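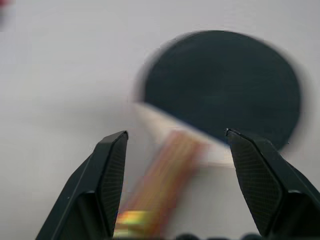

Tarimeck two-arm table cell
Planning and buying notes for clubs, colleges and small workshops

We get more questions about the table cell than about anything else we stock, and most of them are about space and money. So before you fill in the enquiry form, have a read of this. It should save you a few phone calls (though we do like the phone calls!).

What you pay for
The Tarimeck set is two arms, two grippers with textured finger pads, both cable sets and the Wovden control licence for one laptop. The table is extra. Plenty of buyers already have a solid one and carry on using it, and we're all for that. Installation by Mylene Macapagal takes a day on site and is priced separately, with a second visit included.

Budget lines people forget
Spare finger pads. They wear, and a pack of 28 costs far less than a week of waiting.
Cable clips and sleeves. Allow more slack than the drawing shows, as the wrist needs it at full turn.
Things to handle. Put 100 pounds aside for everyday objects with awkward shapes – bats, soft cases, balls, building blocks. They're cheap, they're tricky to hold and they'll teach you more about your grippers than any test block will.
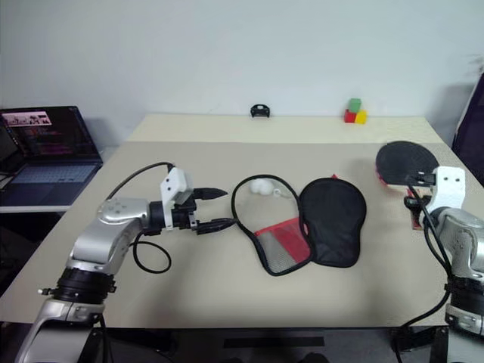

Two arms sharing one tabletop, with a table tennis bat held in the right-hand gripper.

Room and power
Leave walking space behind both arms, and somewhere beside the table for the laptop. A plain tabletop in a pale, matt finish suits the cameras very well. Both arms run from ordinary sockets, but please give them their own circuit if you can.

Auer or Doltar fingers?
The Auer pair is standard and copes happily with handles and edges. Doltar fingers are wider and softer, lovely for fabric, and add about 11 working days to delivery. You can swap later with a hex key.

Ordering
Quote part number 1357 for the full set. Orders for the new college year need to reach us before August. Marlies Hollenstein looks after quotes and will happily split one across two budget years.

Page updated Sat 8 February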